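Minutes, Stedstead Electronics Club, 26 March 2024, back room at Funthorpe

Present: Precious Bañez (chair), Virgilio Padilla, Rozália Lukáč, Benedikt Ruchti, Ramil Manalo (minutes)
Apologies: none recieved

Started late, key trouble again.

**1. Last minutes**

Agreed. One correction from Rozália — the scope probes were lent to her, not to Virgilio. Changed in the file.

**2. Lorura (weather buoy for the Macaraeg pond)**

Benedikt reported. Board is on its second spin. First one had the reset line tied to the wrong side of the pull-up, so the micro sat in reset for ever. Cut track and bodge wire got it going, new layout fixes it properly. Gerbers gone off, boards expected before the end of term.

Radio range. Benedikt and Rozália walked the bank with the handheld receiver. Good packets all the way to the sluice, then nothing past the willows. 167 metres was the furthest clean reading. Need to reach the pump hut, which is further. Options talked through:

- quarter wave whip in place of the coil antenna. Cheap, but will get knocked by anglers
- drop the data rate. Virgilio in favour, says we only send four values and nobody cares if it takes a second
- relay node on the fence by the willows. Needs its own battery, Precious against

Agreed: slower data rate first, whip second, relay only if both fail. Virgilio to change the firmware, Benedikt to retest.

Battery life. Sleep current still too high. Rozália measured it with the regulator in and out of circuit and most of the waste is the regulator, quiescent current on the old part is daft for this job. She has a low-drop one in the same package. Will swap and measure again over a full night, logging every 60 seconds.

Ramil asked if the temperature sensor needs calibrating or if we take the datasheet figure. Long discussion. Precious wants an ice bath and a kettle. Benedikt says the ice point alone is enough for pond water. Ice point it is. Ramil to bring a flask.

Housing. Current one is a food tub with a gland through the lid. Let water in at the gland, not the lid. Virgilio wants to pot the whole thing in resin. Rozália strongly against, can't rework it after. Left as: bigger gland, grease on the thread, bag of silica gel inside. Look again after a week afloat.

**3. Beginners' evenings**

Went OK. Two kits short on the first night as the order was split and the second box went to Precious's old address. Everyone got a turn by sharing.

Problems noted by Ramil:
- the serial programmers don't show up on the newer laptops without the driver, and people can't install drivers on school machines. Put driver on one of our own laptops and pass that round
- fuse bits. One chip set to external clock with no crystal fitted, so dead to the programmer. Virgilio revived it by feeding a clock in from the signal generator. Handout needs a warning in bold
- solder too thick. Order the thinner reel

Next run to start from blinking an LED and get to reading a button by the break. Last time we tried to do timers in the same evening and lost half the table. Timers get thier own night.

Rozália offered to rewrite the handout. Accepted quickly.

**4. Workshop kit**

Bench supply no. 2 — current limit knob is scratchy and jumps. Benedikt thinks pot, will clean it, replace if that does nothing. Label on it till then please.

Hot air station fine. Spare nozzles are in the drawer under the vice, not in the drawer marked nozzles. Virgilio to sort drawers, or relabel, whichever is less work.

Component stock: low on 100n caps, headers and the small tactile switches. No 10k resistors at all, which is embarassing. Precious to order. Anyone wanting to add to it, message her before Friday. 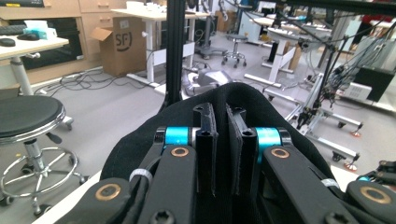 *Black finger plates and cyan joints, lab floor beyond.*

Logic analyser. Ramil asked again. Cheap clone is fine for I2C and serial but drops samples at anything fast. Vote on buying a better one: 4 for, one against (Virgilio, who'd sooner have a second scope). Carried. Benedikt to get prices for next time, used ones included.

**5. Storage of project files**

Everything scattered. Schematics in one place, firmware in another, Lorura test logs on Rozália's own laptop. Agreed one repository per project, schematic as PDF as well as the source file so people without the software can read it. Board revision goes in the silkscreen AND in the file name. Ramil to set up, Virgilio to move his stuff over "when the firmware's done".

**6. AOB**

- Precious: Funthorpe want the heating turned off at the wall when we leave, not just down
- Benedikt found a box of old 7-segment displays, common anode, free to anyone. Leftovers go in the junk bin
- Rozália asked who has the desoldering pump. Silence. If it's you, bring it back
- Talk on switching regulators moved back one meeting, Virgilio needs the time

**Actions**

- Virgilio: data rate change, drawers, files moved
- Benedikt: range retest, bench supply, analyser prices
- Rozália: regulator swap and overnight log, handout
- Precious: parts order incl. thin solder, chase second kit box
- Ramil: flask, driver on club laptop, repositories

Next meeting same room, date to be sent round by Precious once Funthorpe confirm.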